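Zemeck Matte Work Surface – Pale Gray

We've been fitting out kitchens and workrooms with Zemeck surfaces since May, and this pale gray is the one we keep going back to! It's a smooth, even, matte top in a cool gray that leans toward white, and it gets along with pretty much any cabinet color you put under it.

The matte finish is what won us over. Overhead lights don't bounce back at you, so it's easy on the eyes through a long afternoon of rolling dough, sorting parts or cutting fabric. There's no printed pattern either – small screws, pins and crumbs show up right away (great when you've dropped one, a little humbling when you thought you'd wiped down).

Size: 196 cm long, 72 cm deep
Color: Pale Gray
Finish: matte, no pattern
Sold: singly or in packs of 2
Ships from: Sorkcombe

Wipe it with a soft damp cloth and a drop of dish soap. Skip scouring pads and anything gritty. Use a trivet under hot pans.

Pairs nicely with the Manik trestle legs and the Thân shelf, both listed under Workroom. If you're matching an existing top, please order a sample first – grays shift a lot between morning light and a warm bulb.

Page updated 7/2/25
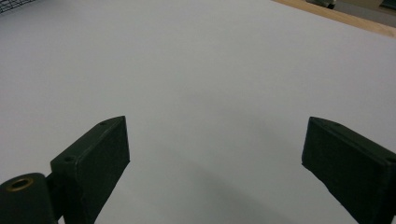

Pale Gray, matte finish, close up. The tone looks cooler or lighter depending on the light.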